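Clarska Demonstration Kit: Frequently Asked Questions
Last updated 6 January 2021

What counts as one demonstration?
One continuous recording from a trigger press to the next trigger press. Reset the objects between recordings, not during them.

Hand-held gripper or remote control?
Both are accepted. The hand-held gripper is faster for tabletop work such as cups and bottles. Remote control is required for any task in which the arm must stay clear of a fixed obstacle, as the hand-held tool does not check joint limits.

How many demonstrations does a task need?
The Fledent training script will not start with fewer than 344. Tasks with objects lying on their sides usually need more than upright ones.

How long can a recording be?
3000 frames. Longer files are split on upload and the second part is discarded.

Do I need to recalibrate?
Recalibrate after changing the grip pads, after a drop, and every 20 recordings when working by remote control. See the June release notes for the shortened procedure.

Why was my upload rejected?
Usual causes: the fingers were closed at the first frame, tracking was lost for more than 2 seconds, or the task label was left blank. The rejection code is in the log.

Can two operators share a task?
Yes. Enter separate operator IDs. Do not merge the files by hand.

Does the background have to be plain?
No. Patterned cloths, curtains and furniture are fine. Avoid moving the table partway through a set.

Who do I contact?
Loukia Raptis for hardware, Declan Birkett for uploads and accounts.

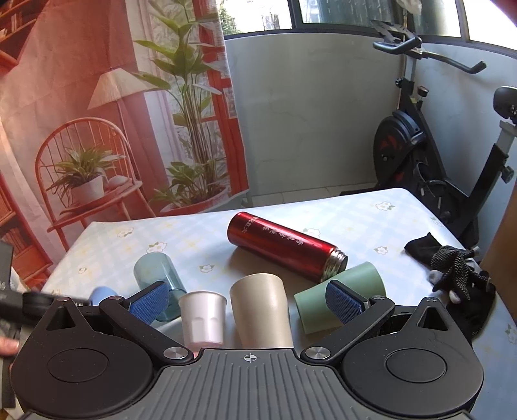

Replacement pads are ordered through the Traltovport office. Quote the serial number of the tool and allow for both pads to be changed together, as mixed pairs wear unevenly and will fail the grip width check.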